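4.2 What people keep within reach

The second part of the survey asked respondents to name every object that had spent the previous night within arm's length of where they slept. We had expected a short answer. The pilot version of the form left two lines for it, and Morena Cocco, who ran the pilot in Cosorthorpe, reported that people wrote up the margins and in one case onto the consent sheet. The final form gives the question a page of its own.

Of the 284 adults who returned the form, 156 listed at least one drink container. This puts drinks ahead of books, which will sadden librarians, and well behind phones, which will surprise few readers. Altogether the respondents named 1118 objects, and we coded each by type and by the reason given for its presence. The reason column was often left blank. Where it was filled in, the most common entry was some version of "it was there already."

Earlier writing on bedroom clutter tends to treat the bed as a place of rest that other activities have invaded. Our respondents did not seem to feel invaded. They ate there, paid bills there and argued with relatives by phone there, and several described the bed as the only large flat surface in the home that had not been claimed by someone else. 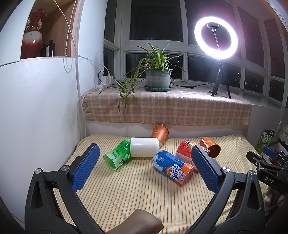
Renters in shared housing were the clearest case. With the kitchen table contested and the sofa belonging by custom to whoever moved in first, the mattress did the work of a dining room. Maksymiv's interviews in the Mirnik buildings give the flavor of it: one tenant kept a tea tray under the pillow "so it stays level," a claim we did not test.

Drinks deserve a word of their own. We had coded them in advance as a nighttime need, on the theory that people wake up thirsty. Danylo Maksymiv pointed out that this theory accounts for water and does less well with soda. On recoding, a large share of the containers turned out to be left over from the evening, kept near the bed by the simple method of not being taken anywhere else. We call these resting objects, a term one reviewer found generous.

Two limits should be noted. The form was filled in by the sleepers themselves, and a person describing their own bed in February may not be describing it as a visitor would. Also, "arm's length" was left to the respondent, and some arms in our sample appear to reach the hallway – we kept those answers in.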